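Runura project - Collecting examples by hand for a robot that learns
Notes for the speaker, Nakham workshop day
Version of May 24, 2026
Time: 35 minutes with questions

Slide 1. Title
Say good morning, say the name of the project, wait until the door is closed. Do not read the title aloud, they can see it. Tell them the slides will be on the server in July, so they do not need to copy the numbers.

Slide 2. What we wanted
We wanted that the arm can put small objects from one place of the table to another place, when the objects are different every time and the table is not perfectly clean. We did not want to write a rule for every object. So we collect examples: a person moves the arm, the computer records what the arm does and what the cameras see, and later the model learns from it. Everybody in this room knows the idea, one minute is enough.
If the students from Drolladstead are there, explain the word "episode". One episode is one try at one task, from the start position back to the start position.

Slide 3. The numbers
We recorded 500 episodes in 11 tasks. We kept 296. Stop here for a moment, people always ask at this point if the second number is a mistake. It is correct. The rest of the talk is mostly about the difference between these two numbers.

Slide 4. Why we threw episodes away
Three groups, from large to small.
Bad labels. The operator did task four and the file says task five. In many cases it could be repaired, but we did not trust our repair and we deleted.
Camera and arm out of time. The picture is later than the joint values. For slow movements you cannot see it with the eye. For closing the fingers you can see it very well, the fingers close on the object before the picture shows they have arrived.
Operator stopped in the middle. Phone, question from a colleague, lunch. These episodes have long pauses and the model learns to pause also. Show the plot here.

Slide 5. The pause problem
This is the part I like most, so be careful with the time. The first model stood still over the object for a long while and then went down. We looked for an error in the controller during one full week. The error was in us. When a person is not sure about the depth he waits, and he waits always in the same place, a hand width above the table. The model copied it very faithfully.
What we changed: the operator does two practice tries before recording begins, and we cut the pause if it is longer than the limit on the slide.

Slide 6. Camera near the hand
Say why we wanted a view from the wrist. The camera on the ceiling loses the object in the moment when the hand is over it. From the wrist you see fingers and object together until the end. The price is that the background moves all the time and is often tilted, and the arm itself takes a big part of the view. We discussed to mask the arm. We tried it, there was a small gain on two tasks and a loss on the others, so we left it in.

Slide 7. Background
Question that came in Marín and will come again: why not hang a curtain around the table? We did it for the first two tasks. The model was very good behind the curtain. Without the curtain it was poor. After this we took the curtain away and recorded with people walking and working as on a normal day. Colleagues, ceiling lamps, other benches, all of it is in the data.
Do not promise that this is the best way. It is only what worked better for our table.

Slide 8. Objects that are difficult
Transparent plastic is the worst. The edge disappears when the light comes from the wrong side. Also thin things that lie flat. For transparent objects we recorded twice as many tries as for the others, and still I would not show this live.

Slide 9. Rules for the operator
Read only the first and the last, the others are on the slide.
Same start position, always.
Say the task number aloud before you press record.
If you drop the object, finish the episode and mark it as failed. Do not delete it yourself.
Change the operator after one hour, also if he says he is fine.

Slide 10. What we would do different
Check the data on the same evening. We checked after weeks, and then it was too late to repeat with the same setting of the cameras. I would also write the task name into the file automatically - this costs one afternoon of programming and it would have saved more than any other thing on the list.

Slide 11. Questions
Leave the last slide on. If there is no question, ask them how they treat failed episodes, this always starts a discussion.

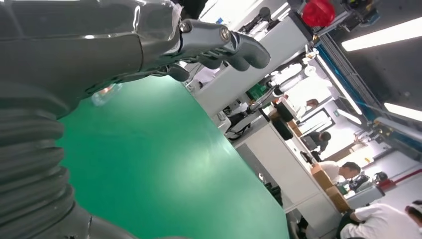

Runura Group | Robot Learning Laboratory
Wrist view with the two-finger hand over the green table, the long white bench and our colleagues at work behind. Slides and operator rules: please ask the group after the talk.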